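Kastaveo paint sprayer review: outside walls, fences and a team of beginners

3 Jul 2024

The Kastaveo is a corded electric paint sprayer sold for fences, sheds and outside walls. It comes with a floor-standing turbine, a hose, a spray gun, a 2,000 ml cup, a viscosity cup and two nozzles. I bought mine in March at full price and have used it on my own fence, on a garage door and on a bungalow in Erkby that a group of us from work painted for a neighbour who could no longer manage it.

The bungalow is the reason for the review. Most sprayer reviews are written by people who paint alone and already know what they are doing. I wanted something that could be handed to a person who had never sprayed anything, with a short explanation, and still leave a decent wall at the end of the day. The owner had been quoted £1,487 for the outside to be done by a decorator, paint included, and could not afford it, so we were trying to get a tidy result for the cost of materials and lunch.

What you get

The turbine sits in a plastic carry case that doubles as its body. The hose stores in the lid if you coil it carefully, and doesn't if you are in a hurry. The gun is light when empty and heavy when the cup is full. Filled to the line with masonry paint it is too much for some people to hold above shoulder height, and we ended up filling it halfway for the gable end. That means more trips to the tub but less complaining.

The power lead is short. You will need an outdoor extension lead and a dry place to put the join. The hose gives you a fair amount of reach once the turbine is down, but it is stiff when cold and will pull the case over if you walk off with the gun without thinking.

The instructions are printed on a folded sheet in very small type. The diagrams are good. The text on thinning is vague, and that is the part people need most.

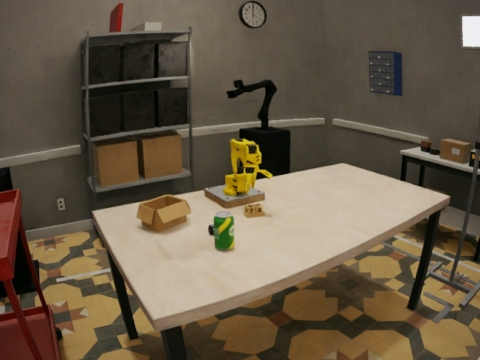

Green can and open cardboard box on the pale table, with the yellow arm towards the back.

Setting up and thinning

Most of the trouble people have with a sprayer like this comes from paint that is too thick. The viscosity cup is a small funnel with a hole in the bottom. You fill it, time how long it takes to empty and compare that with the chart. Fence treatment went through with no thinning at all. The Prendach masonry paint we used on the bungalow needed water, added a little at a time, and a proper stir from the bottom of the tub. I would also strain it. We skipped that with the first tub and the nozzle blocked on a lump of skin before we had finished the first wall.

Check the paint tin before adding water. Some textured masonry paints say not to thin them and not to spray them, and this machine is not powerful enough to argue with that.

Masking takes longer than spraying. We spent most of the morning on windows, the front door, the gutters, the gas meter box and a rose the owner was fond of. Buy more plastic sheeting than you think you need, and the better tape.

How it sprays

The gun has three spray patterns: a horizontal fan, a vertical fan and a round jet. You change them by turning the cap, and it clicks into place clearly enough to do with gloves on. The flow dial is on the trigger. It is a bit sensitive at the low end, where a small turn goes from a mist to nothing.

On the rendered walls the finish was even after two coats. It got into the rough surface much better than a roller does. The first coat looked patchy while it was going on and we nearly thickened the mix, but it dried flat. Some overspray is unavoidable. With a light breeze it drifted as far as the path, and we had to stop for part of the afternoon when the wind got up. Wear a mask and goggles, and move any cars.

The beginners did well. The main faults were starting with the trigger already pressed, which leaves a heavy blob, and swinging the arm in a curve, so the middle of each stripe was thicker than the ends. Both were cured by practising on an old sheet of hardboard before going near the house. I would not let anyone skip that.

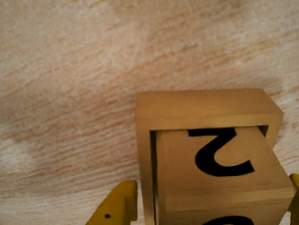 Fences and bare timber are where the Kastaveo is quickest, but they are also where mistakes show. Rough fence boards soak up nearly anything. Smooth, light wood is different. On a surface like the one in the picture, pale beige with short orange-brown streaks running through it, a run of dark stain would stand out from across the garden, and you would not easily get it back out of the grain. For planed timber I now use the fine nozzle with the flow turned well down, and keep a brush in the other hand. On my own fence the sprayer was far faster than brushing, though it used noticeably more treatment.

Cleaning

Allow a good half of your goodwill for this. The gun comes apart without tools. The needle, nozzle, cap, seal and cup all have to be rinsed, and the feed tube has to be brushed through. With water-based paint it is a job for a bucket and an old toothbrush. If you leave it over a lunch break with masonry paint inside, you will be picking at the needle with a cocktail stick. We learned to spray clean water through it every time we stopped.

The seal between the cup and the gun is the weak point. Mine began to weep after the bungalow. Kastaveo sent a new one free after one email, which arrived within the week, so no complaints there. A spare in the box would have been better.
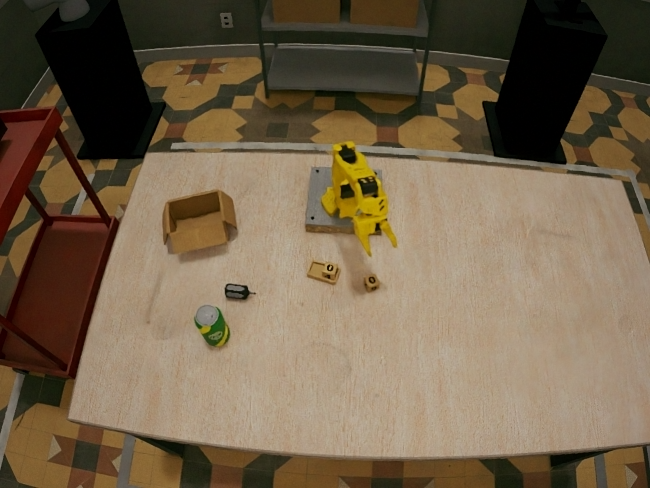 Yellow arm above the tabletop, with two small wooden cubes in front of it.

Noise

The turbine is as loud as a vacuum cleaner, and you have to raise your voice to be heard near it. Tell the neighbours beforehand. One person sprays, one follows with a brush for the edges and everyone else stays out of the cloud, so on a group day you need other jobs ready. We had people on the fence, the gate and the weeding.

Buying or hiring

If you have one wall to do, hire. Hettiarachchi, the tool hire shop in Erkby, has a larger airless machine by the day, which will push thicker paint and has a longer hose. It is heavier and takes longer to flush out, and the deposit put us off. For a fence every couple of years, plus sheds and the odd wall, owning the Kastaveo makes more sense.

Good: even finish on render, easy spray pattern change, simple to teach, helpful customer service.

Less good: short lead, heavy with a full cup, poor thinning instructions, cup seal.

I would buy it again, and we have it booked for a garden wall two streets away as soon as there is a dry spell.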